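Home Reviews Guides Deals About
Search this site... Go

Jetthorpe Sultarel Clip-On Fan Timer: Worth It?

I don't trust gadgets that promise to cut my power bill, and the Sultarel started badly. The box says "smart cooling" in two places. What you get is a plug with a dial on it. You push it into the wall, plug a fan into it, and pick a shutoff time of 2, 4 or 5 hours. The clip is for the cord and does very little.

I used it through a hot stretch in October, mostly overnight. The dial clicks firmly, but the marks are printed so faintly that I set it by feel. The 4-hour setting ran long every night. The 2-hour one was close enough. Jetthorpe says the timer is good for 600 cycles, and I can't see why anyone would print that as a selling point. Use it every night and you are shopping again in under two years.

My older Brerex timer has no clip and no slogan, and it keeps better time. It does buzz, I'll give Jetthorpe that.

As for the savings, a fan uses so little power that I couldn't find any difference on my bill. Buy a timer if you hate waking up cold. I wouldn't buy one to save money. 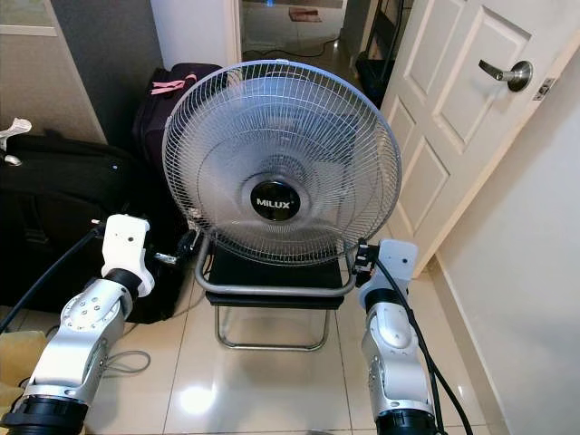
Darwish wrote that the long 4-hour setting went away after a week of use, and that the faint dial bothered him far more. Mine never settled down. I've gone back to the Brerex, buzz and all.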